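Kitchen Returns Line, Hamton Site: Gallery

Wekovau put a single robot arm on the cookware returns bench at Hamton in November. The page covers the work at the bench and what the change means for the people on shift. Text by the Okine process group, updated 18th April. 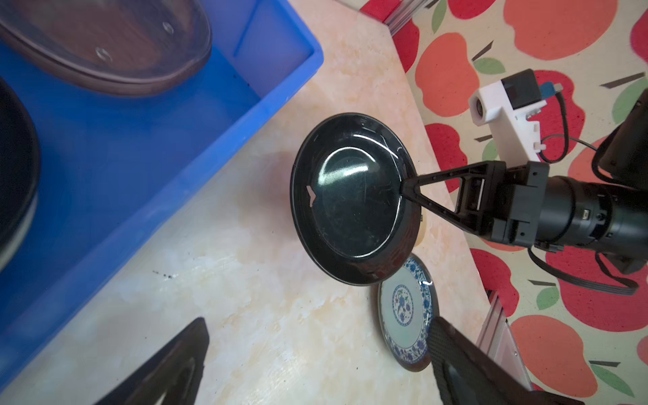

1. Pan handling
Two-finger gripper on the rim of a black frying pan, pan tilted up off the countertop. Rim grips are harder to plan than handle grips, and a glossy nonstick base throws reflections that upset depth readings. The blue bin holds a clear lid and a dark pot. A plate with a blue floral pattern lies next to the pan.

2. Who does what
Before the arm, one operator lifted, turned and sorted every item by hand. The arm now takes pans and pots. Operators keep glass, chipped ceramics and anything the software rejects. Lifting has dropped; inspection time per person has gone up.

3. Stops and restarts
The target is 3 stops or fewer per 100 items. Most stops are slipped grips on thick rims. The operator clears the item, confirms on the panel and restarts. Under the old rules a technician had to be called, and the restart right was moved to the bench after requests from both shifts.

4. Training
Bench training takes 10 hours, split over one week, and 14 operators have completed it. The course covers safe reach, fault codes and how to label a failed grip. Bangash supplied the manual. The section on fault codes was rewritten in plainer language after the first group.

5. Job grades
Labeling failed grips was first treated as an extra duty with no change in pay. It is now part of the bench operator grade. Rotation between the bench and packing stays at two hours, as before.

6. Open items
Stacked lids are still separated by hand. Noise at the bench has not been measured with both conveyors running. The next revision of the work instruction will include the left-handed layout.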